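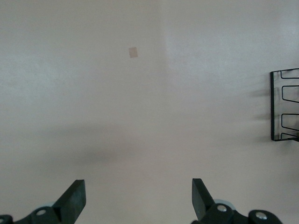

Wrist camera, gripper open, tan patch ahead and left, clear rack on the right with its shadow.

biltby-rack-faults

README / data card, written in a hurry, will clean up later. Maintained by Pin-yu Tsai.

What's in here

Recordings from the Biltby cell where the arm went wrong near the clear rack. The task is simple on paper: pick a part off the tabletop, put it in a slot of the rack, back out, open, go again. It ran fine for most of January and then started closing on nothing and, worse, driving the right finger toward the rack upright. One of those ended in contact. No one hurt, rack cracked at the base and got replaced, finger linkage had to be rechecked.

This set is for people who want to reproduce the fault or test a fix. It is not a training set. Please don't train a grasp policy on it, a big part of the labels are wrong on purpose (see below).

Size

200 episodes total. 12 of them are flagged "fault", 6 of those ended in a protective stop. The rest are normal runs from the same shift, same lights, same gripper, kept so you have something to compare to.

Per episode you get:
wrist video
joint positions and commanded positions, two separate files
gripper width, commanded and measured
detector output, one line per video frame
controller log, plain text
notes.txt, sometimes empty, sorry

No depth. The depth stream was on for part of the shift but timestamps drifted so I pulled it.

What went wrong

Short version. Detector took a shadow for a part.

Longer version. The Omov detector gives a box and a score. Planner takes the top box over threshold and goes. The tabletop is pale and pretty flat in tone, the rack is see-through with thin black edges, and the light in the cell throws a soft striped shadow to the left of it. Score on that shadow was usually low. After the lamp was moved (bracket came loose, somebody put it back a bit lower) the stripes got stronger and the score crept over threshold. Only a few frames at a time, but the planner needs one frame.

Then the second problem. Rack keep-out zone was typed into the config as a box measured from the old rack position. Rack had been shifted toward the arm since then. So target on the shadow + keep-out zone in the wrong place = finger heading for the black upright with nothing in software to stop it. The force limit did stop it. Later than I would like.

Third thing, smaller. The arm's own shadow on the table moves as it comes in. In some episodes the box jumps from the rack shadow to the arm shadow and back, and you can see the commanded path wobble. We blamed the wrist joint for two days. Wrist joint was fine.

The tan patch

It's a reference mark. Flat on the table, don't try to pick it. The detector should ignore it and mostly does. Use it to check where the camera thinks it is: at the start pose it should land in the same place in every episode. In the fault episodes it does, which is how we ruled out a bumped camera. If you set up your own cell for the repro, put a mark down, saves a lot of arguing.

Things checked that were NOT the cause

Gripper linkages. All screws checked for torque, no play in the fingers. Finger width readback matches command at full open and full close.
Network. No dropped packets in the fault window.
Kovalchuk driver version. Rolled it back, the fault came back too.
Operator. Nobody was in the cell, door interlock was closed the whole time.

Labels

label_auto is whatever the system said at run time. It counts a grasp as "success" when the gripper closes and the controller reports no error. So closing on a shadow = success. Yes. This is how it went unnoticed for so long.

label_human is me going through the video by hand. Values: ok, empty_close, near_rack, contact, unclear. Use this one.

I had a second person relabel part of the set and we disagreed mostly on near_rack. No hard distance behind that label, it's judgement. Treat it as soft.

Known problems

Clock on the gripper controller runs a little behind the video. Offset is in the header of each log, apply it yourself.
First few frames of each video are too bright while exposure settles. Skip them.
Rack is only partly in view at the start pose. If your method needs the whole rack you will have a bad time.
The lamp change happened between shifts and I don't have the exact moment. All episodes here are after it. No "before" set, overwritten when the disk filled, my fault.
Some notes.txt files have the wrong episode name inside. Trust the folder name.

Replaying safely

Read this bit even if you skip the rest.

Do not play the commanded positions back on a real arm with a rack in place. They go where they went. Take the rack out, or run in sim, or offset the whole path upward first. Reduced speed, hand on the stop. Replay script defaults to sim and asks before it talks to hardware — please leave that check in.

After any contact, even a light one, recheck the fingers before the next run. Ours looked fine and the right side was slightly off when we put it on the gauge.

What we changed

Threshold raised, and the box now has to hold still for several frames before the planner will use it.
Keep-out zone comes from a measured rack pose at startup, and the cell won't start if that fails.
Empty close is now a fault: if measured width goes to fully closed, log it and stop after two in a row.
Lamp bracket pinned. Wrote the height on the post with a marker.

Ran 1,000 cycles after that with no near_rack and no contact. A couple of empty closes, both caught and stopped as they shoud be. Those cycles are not in this set, ask if you need them.

Still open

The detector is still guessing on the shadow, we just don't act on it now. Anitz are looking at whether a matte screen beside the rack kills the stripes. A rack that isn't see-through would be easier but the line wants to see the parts from the side, so no.

Also want a light level check at startup. Not written yet.

Use and contact

Free to use inside the project and for safety work. Ask before passing it on. If you find a mislabeled episode send me the folder name and time in the video, that's enough. Fixes go in the next version, changelog is at the botom of the index file.

— Pin-yu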